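Workshop notebook, June - small objects bin

Spent most of the afternoon on the odds and ends from the Meredith shelf, which I have been promising to sort out for longer than I'd like to admit. The box had over 30 pieces in it, and I think half of them came to us in the Plostel delivery and the rest just drifted in from people's desks and coat pockets, the way these things do. I wanted to get a feel for which ones are pleasant to work with in the big gray metal bin and which ones we should pass along to the folks at Grunmont, who will take anything.

The bin is still sitting on the board and cardboard, and I've grown rather fond of that arrangement. The cardboard takes the rattle out of it, and it keeps the metal off the carpet (I had a nice neat scuff to explain the last time we did without). The floor of the bin is looking its age, but I don't mind that a bit. My one complaint is still the far wall, which is so shiny that every bright toy gets a smeary twin on it, and I caught myself looking at the twin more than once. A sheet of dull gray paper taped up there might be worth 4 minutes of somebody's time.

I kept the sets small today, and went through 3 of them before coffee. The one I liked best had the yellow turtle in it, along with the green toothed strip, the lumpy blue star-like piece, the pinkish-red see-through container, and the silver and black thing that still has no proper name on our list. The turtle is a joy, I have to say - you can find it from across the room, and the domed shell gives it a good sensible shape. The green strip is the awkward one of the family, as it's so narrow and likes to keep company with the wall. 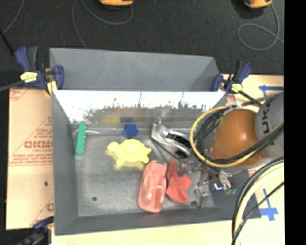
Keep, pass along, still deciding

Keeping the turtle, of course, and the blue piece too. The pinkish-red container stays for now, though the highlights on it bother me a little under our lights and I'd like to try it again at 7 in the evening with the blinds down. The green strip I go back and forth on. If Deltodness has a wider one to trade, I'd happily swap.

The silver and black thing goes back on the shelf with a blank label tied to it, so whoever knows what it is can write it down. More labels are in the second drawer, under the tape.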